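Call for Participants: Sleep and Bedding Study, Histby 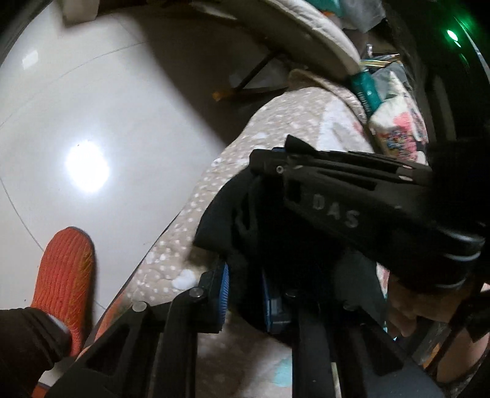
Ha-neul Do
Study Coordinator, Pridbridge Institute for Home Health

The Institute invites adults living in Histby to take part in a study of bedroom temperature and sleep quality. Enrollment opens in September and is limited to 200 people.

Participants will keep a sleep diary for 2 weeks and attend one interview at our Vukow office. Each person must sleep at home during the study period — short naps elsewhere are permitted. Applicants must be 18 or older and may not work night shifts.

Those who complete the study will receive a $344 payment. Written consent is required before enrollment.

To apply, call extension 2868 and ask for Todor Živković.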